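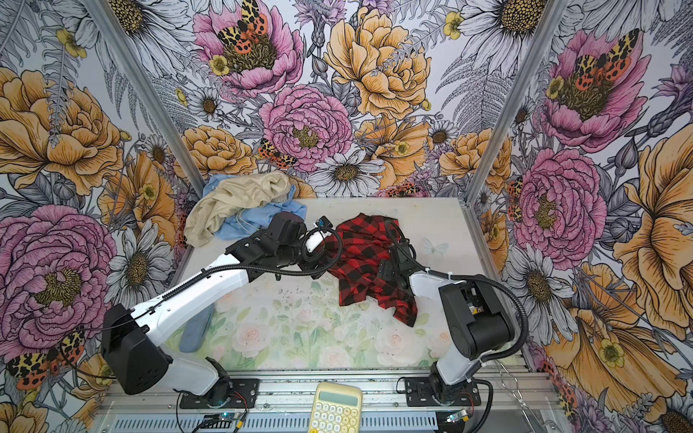
An Afternoon With the Irkdale Robotics Club

Last updated: February 2025

Search this site Enter keywords Go

I had been promising Fabrice Delorme for the better part of a year that I would come and see what his students were up to, and on a very slushy Friday I finally put my boots on and went. Irkdale is 74 miles from my front door, most of it behind the same salt truck, so I pulled in late and missed the welcome and the coffee. Fabrice teaches shop and physics at the high school in Drastville, but the club takes kids from both towns, and they meet on the upper floor of the old Irkdale library annex, up a staircase that smells strongly of floor polish. There is a stone by the door with 1826 cut into it, and I stood looking at that for a minute with my hands in my pockets before I went up to look at robots, which felt like a nice long way to travel on one flight of stairs.

The open day was set up so you could wander. The younger members had line-following cars going on the floor near the windows, and one of the dads got down on his knees to race them and had trouble getting up again. I stayed there longer than I meant to. But what I had come for was the senior project, the laundry table, which Fabrice has been writing to me about since the fall in emails that get longer and longer (mine are no better).

The laundry table

The idea is easy to say. You drop some clothes on a table, and two robot arms are supposed to sort them out, pick each piece up, spread it flat, and fold it. The students call the project Esis. I asked three different people what that stood for and got three different answers, so I gave up and just enjoyed the name.

They have given the arms a little room of their own, with a metal framework at the corners and flowered wallpaper on the walls, and oh, that wallpaper! Big peonies in pink and gold, with spotted moths sitting on them. The tabletop has roses on it too, very faint. My grandmother would have moved right in. The girl running the station that hour was a senior with a pencil through her bun, and she told me the group had argued for two whole meetings over what should go on the walls. Some wanted plain gray so the cameras would have an easier time of it. Her side said that people's houses are not plain gray, and that if the software could tell a shirt from a wall full of flowers it would manage in anybody's spare bedroom. Her side won, and she was still pleased about it.

Both arms ride on one rail along the front of the table, and they share the work between them. When I got my first good look, the right one had its gripper down on a red-and-black plaid shirt and the left was reaching clear across toward a heap of beige and light blue cloth at the back. I hadn't expected them to be so long in the reach. I also hadn't expected to get fond of them, but you do start rooting for a machine when it is going after a shirt.

Cloth, I learned, is a terrible thing to hand a robot. A block is the same block whichever way you turn it. A shirt is a different shape every time it lands, and the collar might be on top or it might be underneath everything, and if you pull on the wrong bit you have a worse mess than you started with. The students had a word for a bad grab, they called it "a doorknob," after the shape you get when you pinch the middle of a shirt and lift. I have been doing doorknobs out of the dryer for forty years, apparently.

How they teach it

The way they go about it is to steer the arms by hand first, with a pair of controllers, and record the whole thing, and then let the software learn from the recordings. The fall goal was 100 good folds on a single kind of shirt. They got there the week before winter break, and there was pizza. Now they are on mixed piles, a shirt and a few other things tossed down together, and that is a lot slower going. A good practice run takes them about 10 minutes from heap to finished stack, and plenty of runs get called off partway.

I was allowed a turn at the controls. I will be brief about this. I got hold of a sleeve, I was very proud, I lifted it, and I turned my wrist the way I would at home, and the arm didn't care for that and stopped. The student beside me said everybody does that the first time, in the voice you would use with a nervous horse, and reset it for me. On my second try I moved the sleeve a few inches to the left and quit while I was ahead.

Talking with Fabrice

Fabrice and I sat on folding chairs in the hallway afterward with some very good lemon bars. He is thinner than he was and every bit as excitable. What he wanted to talk about mostly was the notebooks. Every student keeps one, on paper, and writes down what they tried and what they thought would happen before they ran it, and he reads them all on Sunday nights. He showed me a page (with permission) where a sophomore had written "I was sure about this and I was wrong and I don't know why yet" and underlined yet. He must have tapped that line with his finger five times.

The club has entered the Lacroix student showcase in March, and they'll have to take the whole setup apart and carry it down those stairs to get it there. He has a plan for the rail and no plan at all for the walls. I offered my station wagon and he accepted before I had finished the sentence.

If you want to go yourself, the club is open to visitors on meeting afternoons, and there is parking behind the annex, though the lower half of the lot hadn't been plowed when I was there. Use the side door, the front one sticks. They are also glad to have old clothes for practice, clean please, and no zippers for now. I have a bag of flannel shirts in the hall already and I'm hoping to drop it off before the showcase.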